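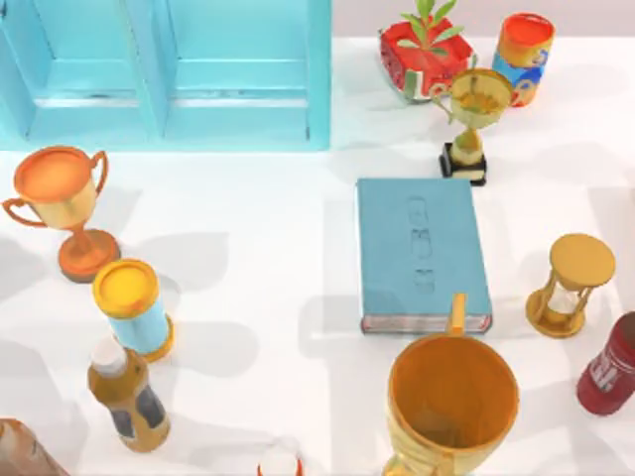

Trophies and household items on a white tabletop, with a turquoise shelf unit behind.

The owner of Gidey Engraving has worked in the same storefront in Cindlow since she was 19. She started at the counter, moved to the machine after a year, and bought the business when the previous owner moved to the coast. She asked that we leave her name out. "Everybody calls me Gidey anyway," she said. "That's the name on the door and I got tired of correcting people."

Most of her work is awards. Last year the shop engraved 1,176 plates, and 1,030 of them were for schools and sports leagues. The rest went on retirement gifts, pet tags and a few mailboxes.

The busy months are May and June. Orders come in late, and the names come in later. "A coach will call at four in the afternoon and the banquet is at six," she said. "I ask him to email the names. He reads them over the phone. Then I get a kid whose name can be spelled five ways."

She no longer takes names over the phone. The customer has to send them in writing and sign a proof before she cuts anything. She said the rule has cost her a few customers, and she doesn't miss them. Before that she was redoing up to 4 plates a week at her own expense.

The biggest single order she has had came from the swim league in Zakport, which wanted 162 medals with each child's name and event on the back. It took her nine evenings. The league has come back every year, though for fewer medals.
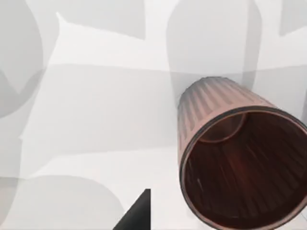
Asked whether children get too many awards now, she took a while to answer. "I hear that from grandparents mostly. They come in to pick up the order and tell me they never got anything just for showing up. I don't argue. But I've seen what's on their shelves, and there's a bowling plaque for eleventh place."

She thinks the wording matters more than the size. A plate that says "Participant" will be thrown out, in her view, and one that says what the child did has a better chance. She tries to talk coaches into adding a few words. One softball team took her advice and gave every player a different line. She still has the sheet they sent.

People also bring old awards back. Some want a worn plate replaced. Others are emptying a parent's house and want to know if the cups are worth anything. "Usually they aren't," she said. "I tell them to take the plate off and keep that. It fits in a drawer."

Her prices went up in July for the first time in three years. Brass costs more than it did, and so does the rent. She looked at a space in the Cletalen building, closer to the highway, but decided against it. There was parking, but it had no front window, and she likes to see who is coming.

She has two part-time employees, both in high school, and one of them is learning the machine. Neither has said anything about staying on. She hasn't asked.

The shop opens at nine and closes at five, except in June, when she locks the door at seven and often keeps working until ten.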